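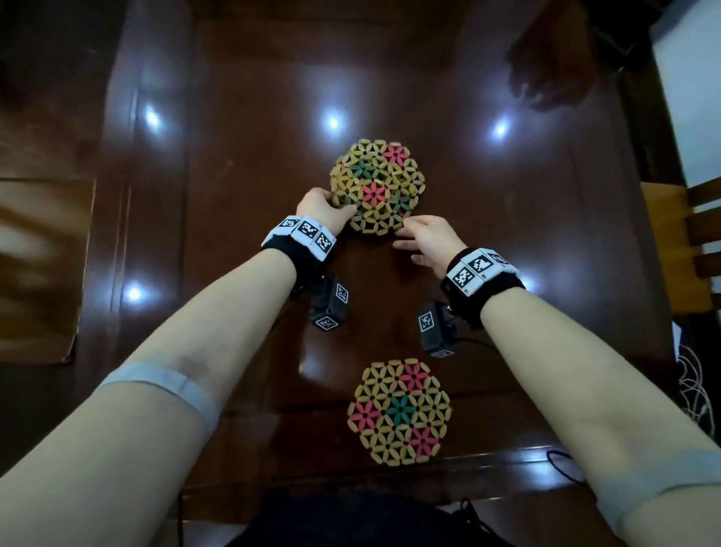 Teaching a robot hand to pick up a cup is by now almost routine. Teaching it to pick up something thin, flat and a little soft is still hard, and this is the problem that the Tierney group has chosen for its new study.

The method, called Aner, begins with people. A person sits at a table and handles household things with bare hands. Bands of printed square markers on each wrist tell the software where the hands are and how they are turned, 300 times for each object on the list. Woven trivets were among the most useful objects, says Dulce Zepeda, who leads the work. They bend, they have holes, and two of them can look almost the same.

"When I lift a mat like this, my two hands do not do the same job," Zepeda says. "One holds, the other is searching for the edge. We wanted the robot to learn this difference."

The group collected 2,526 recordings in 3 homes in Sukau, where tables are often polished and full of reflections. Zepeda wanted such tables. In a laboratory the light is too kind, she says, and a system trained there is confused by the first shiny surface it meets.

From the recordings, Aner learns a plan for both wrists together - the fingers come later, in a second step. On the test robot in Brimudholm, this order worked better than learning everything at one time. The robot still fails when a mat slides away before the second hand arrives. Zepeda thinks the answer may be in the pressure of the palm, which wrist markers cannot measure. Her group will begin to test 2 kinds of thin pressure glove in October.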